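The Tasting Menu Comes to Markcombe, and I Have Questions

Three places in Markcombe have now dropped their regular menus on at least one night of the week and gone to a set menu. The pitch is the same at each of them. You sit down, you don't choose anything, and the kitchen sends out what it thinks is best. I have heard the word "journey" more often this spring than I did in a decade of writing this column, and I'd like to look at the bill before I get on board.

The one most of you have written to me about is Colero, down by the old depot. It used to be a decent neighborhood Italian place where you could get a bowl of clams and linguine and a glass of something red and be home in time for the late news. You can still do that, except on Tuesday, when it's five courses for $60 or go somewhere else. The $60 sounds fair. I thought so too, going in.

Bread is not a course, and I was glad to see they hadn't tried to make it one. A single scallop is a course, apparently. Mine was cooked well and sat on a spoonful of pureed corn, and I finished it while the server was still telling me where the corn came from. Next came a beet salad you have eaten before. Then a pasta course, three pieces of ravioli stuffed with squash, in brown butter, and I would happily have eaten nine of them and skipped the rest. The short rib was fine. Dessert was a lemon thing in a glass.

My trouble is with everything around the $60. There's a supplement if you want the short rib with the marrow butter. There's a supplement for the cheese, which is offered between the meat and the lemon in such a way that you think it's included until you see it in print. Coffee is extra. The wine pairing costs nearly as much as the food, and two of the five pours were barely deep enough to cover the bottom of the glass. A "kitchen appreciation" charge of 5 percent goes on before the tip line, and when I asked whether it went to the kitchen, the server said she believed so. I'd want better than "believed" from a line on a bill.

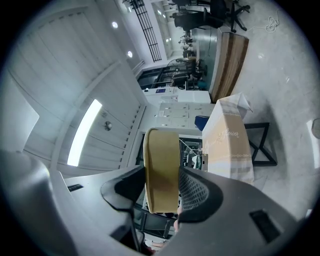
Defenders of the set menu tell me it cuts down on waste. The kitchen knows how many scallops to buy, nothing gets thrown out, and the savings go to the diner. I can follow the first two parts of that. On the third, I went back to Colero's regular menu and priced out the closest things I could find to what I'd been served, adjusting for the small portions as best I could. I came out a few dollars under $60, and I'd have had a full plate of ravioli. So somebody may be saving money on scallops, but I couldn't find it in my pocket.

Shi is a different case, and I'll be kinder. The menu there is shorter, the room is smaller, and the supplements are printed right next to the dishes they belong to, in the same size type as everything else. I had a clear broth with greens and a slice of poached fish that I kept thinking about on the drive home. I also had a custard with crab in it that was lukewarm and tasted mostly of egg. When you order a dish yourself and it lets you down, you shrug. When the whole idea is that the chef has picked his best for you, a dud is harder to forgive, and I don't think the restaurants pushing these menus have thought that through.

Shi does let you swap a course if you call ahead by noon. Colero says it will accommodate "serious dietary needs with notice," and I would like to know who decides what's serious. A reader wrote to tell me that her husband, who can't have shellfish, got the same plate as everyone else at his table with the scallop removed. That left him with corn puree, at full price.

Then there's Dumell, out past the fairgrounds, which has gone further than the other two and now asks for payment when you book. All of it, tip included, no refunds inside of two days. They'll tell you it's just like buying a ticket to a show. Maybe, but I have never been to a show where they tipped themselves in advance. I asked what happens if the roads ice up, as they do out there, and was told it would be handled case by case. I have heard that phrase from airlines.

I haven't eaten the Dumell menu yet, so I won't tell you it's bad. The old Dumell did the best pork chop in the county, with the apples and the mustard gravy, and the new website doesn't mention pork at all. It does have a long paragraph about the chef's relationship with smoke.

I understand why the owners are doing this. Butter is up, rent is up, and a no-show table of six on a slow night hurts. If a place needs to charge more for dinner, I would rather it just charged more for dinner. Put the ravioli up three dollars. People will grumble and then they'll order it, because it's good ravioli. What gets under my skin is being told that having fewer choices and a longer bill is a treat somebody arranged for me.

In March I asked readers of this newsletter whether they would pick a set menu or a regular one if the price came out the same. We got 681 replies, which is a lot for us, and the regular menu won easily. I wouldn't lean on that too hard. People who answer questions in a food newsletter have opinions about ordering, and a fair number of the replies were really about parking.

Still, if you want to try one of these dinners, start with Shi, and ask for a seat away from the door. At Colero, ask to see the supplements before you sit down, say no to the pairing and order by the glass. At Dumell, read the cancellation terms twice and check the forecast. And if anyone has the old recipe for that mustard gravy, or knows which cook walked off with it, my inbox is open.

Next issue: the early bird specials, including the one that now starts at 3:30 in the afternoon and ends before most people are off work.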